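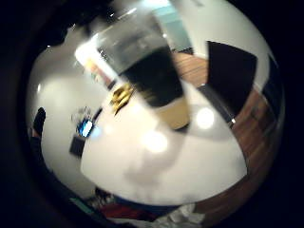 Prustulon: election leaflets from the Kormont ward contests

README, version 2, 6 February 2022
Maintainer: Yvonne Cheetham

Contents

149 political leaflets pushed through letterboxes in Kormont, transcribed by hand and labelled by claim. Five parties are represented, counting the one that split from itself over parking and then stood against both halves. Leaflets promising to listen are filed with everything else, as a separate folder would have held most of the collection.

leaflets.csv has one row per leaflet
claims.csv has one row per claim, linked by leaflet_id
scans/ holds page images for 85 of the leaflets
notes.txt is Kiri Gilchrist's running commentary, left in by popular demand (hers)

How the leaflets were collected

Residents handed them in at the library or posted them to us. Some arrived with remarks in biro, which we have transcribed in the field marginalia. Swearing is kept. Addresses and phone numbers of private individuals are blanked out, and so is the name of one dog.

Scanning and photographing

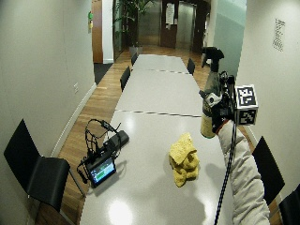

Leaflets too big for the scanner were opened out and photographed by hand, and the quality varies with whoever was holding the phone. The worst enemy is gloss, since every party now prints on paper you could shave in. If you are adding your own, use a matt surface and turn off the ceiling lights. A shiny white tabletop like the one in the photo throws the overhead light straight back up, and a pale leaflet laid next to a glare like that loses its imprint, the tiny line saying who paid for it. Candidates have been known to bear this loss bravely. Where the imprint can't be read, the field is set to unclear. Please don't guess.

Labels

Each claim gets one of these:

record: something the candidate says they did
promise: something they say they will do
rival: something dreadful about somebody else
chart: any bar chart, whatever it thinks it is showing
weather: claims too vague to check, such as a fresh start

Chenxi Kong and Shufen Zhong labelled every leaflet separately and then argued. Américo Magalhães settled what was left. Most of the arguments were over whether "only we can win here" is a promise or a threat. It is currently rival, and Shufen would like it known that she objects.

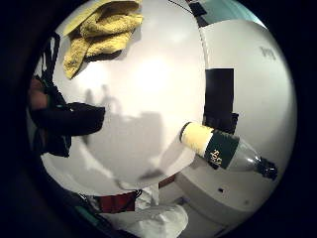 Bar charts are copied out with the printed figures and the measured heights of the bars, in the columns stated and drawn. The two are seldom on speaking terms. We have made no corrections.

Known problems

Coverage is lopsided. The hill end of the ward gets more leaflets because it votes more, and the flats with the broken entry system get hardly any. Don't use the counts to work out who campaigned hardest.

Dates are the date of receipt. One leaflet about a March meeting turned up well after it, and we can't say if the fault was the deliverer's or the doormat's.

Transcripts keep the original spelling, including both versions of the candidate's own surname.

Use

Free for teaching and research. Parties may use it too, though one has already asked us to remove a pledge, and the answer was no. Corrections go to Yvonne, with the leaflet_id in the subject line.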